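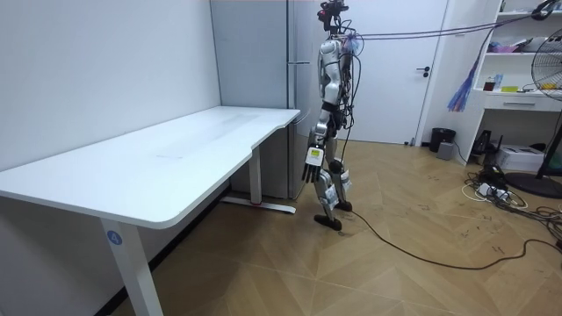

Clisow Home Trial – FAQ

What do I get?
One humanoid, two hands, setup by Lakatos, plus 15 fridge and table tasks already loaded. More in March.

How much room does it need?
70 inches of clear floor beside the fridge. Rugs up please. Wood floors are OK.

Can it pick up bottles?
Yes, plastic ones up to 84 ounces. Glass – not yet. Caps stay on, it wont open them. 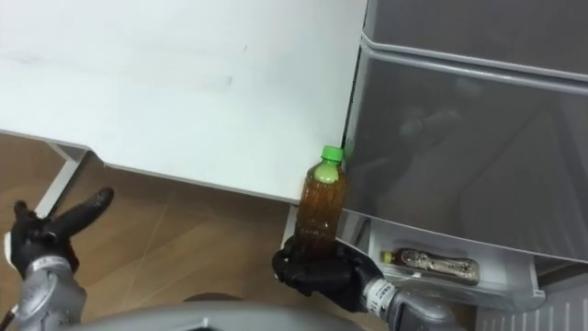

Bottle grasp, right hand.

Does it reach low drawers?
Most of them. Leave the drawer track clean, and tell us wich way the door swings when you book.

Does it run on battery?
Trial units stay on the cable. Keep pets and kids out of the room.
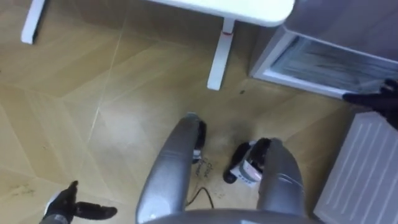

Booking and price

What does it cost?
200 dollars a day in Peltwood and Iralbridge. Travel extra anywhere else.

Who do I call?
Irén Vida, bookings desk, mornings only. Email is faster.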